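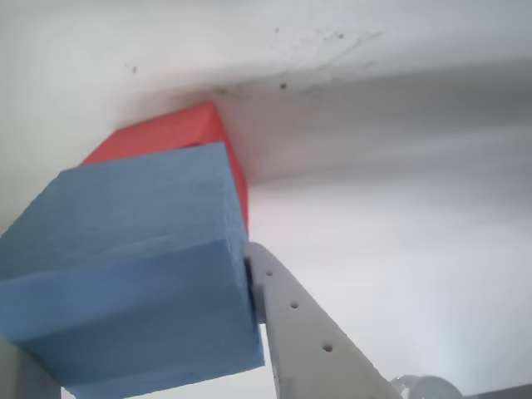

Figure 2. Foam blocks, blue and red, seen at close range. The face of the blue block shows faint pitting and a shallow horizontal ridge.

3.2 Surface condition and the measurement of block thickness

Thickness is the main source of error when the thermal conductivity of rigid foam is calculated from a plate test. The calculation assumes two flat, parallel faces in full contact with the plates. Foam that has been cut, stored and handled seldom meets this assumption. Pits, ridges and rounded edges of the kind visible in Figure 2 change both the true thickness at a given point and the amount of air held between the foam and the plate.

Yazıcı and Mansour treated the face of a foam sample as a single flat surface with a fixed roughness value. Their method works well for boards with a factory skin. It is less suitable for cut faces, where the cell walls have been opened and the depth of the pits varies from one area to the next. Dursun proposed a correction based on the open area of the face, but did not separate fine pitting from longer features such as ridges. We keep the two apart in the present work, as they respond differently to load.

Fine pitting adds a thin layer of trapped air on each side of the sample. Under the load applied by the plates, the thin walls around each pit bend slightly and the layer becomes thinner, but it does not close. Its resistance is therefore treated as a constant for each face and subtracted from the total. A ridge acts as a spacer. It holds the plate away from the area on either side of it until the load is high enough to crush the raised material, and the measured thickness then drops by a small step. Readings taken before and after this step cannot be combined.

Thickness was measured with a Gridon dial gauge fitted with a flat foot. The gauge was set to zero on a ground steel plate before each sample and checked again afterward. Where the two zero readings did not agree, the full set of readings for that sample was thrown out and the sample was measured again. A pointed foot was tried in early work and rejected, as it entered the larger pits and gave values that were too low.

The test set contained 278 samples. Of these, 52 had at least one ridge that could be felt by hand across the full width of a face. These samples were marked and tested as a separate group. No sample was sanded or trimmed after it had been assigned to a group. Samples with crushed corners were kept, provided that the damage lay outside the area covered by the heated plate.

Each sample was loaded in steps up to 700 Pa and held at each step until the thickness reading was stable. The load was then removed and the thickness was read once more. The difference between the first and last unloaded readings was taken as the permanent set. Samples in the ridged group were placed with the ridge facing the upper plate, so that any crushing would occur on the side where the gauge was mounted.

Room conditions were recorded at the start and end of each run by the logger at the Haltcombe laboratory. The logger was replaced on 17th October after its clock was found to be running slow. Temperature and humidity values from before that point were kept, but their time stamps were corrected against the plate controller.

Two limits of the procedure should be noted. First, the flat foot averages the surface over its own width, and features narrower than the foot are not resolved. Second, the separation into groups relied on touch. Saraç and Bilgin each sorted the full set without seeing the other's results, and samples on which they disagreed were placed in the ridged group. This choice makes the plain group more uniform at the cost of some mixing in the other. The effect of moving the disputed samples to the plain group is examined in Section 4.1.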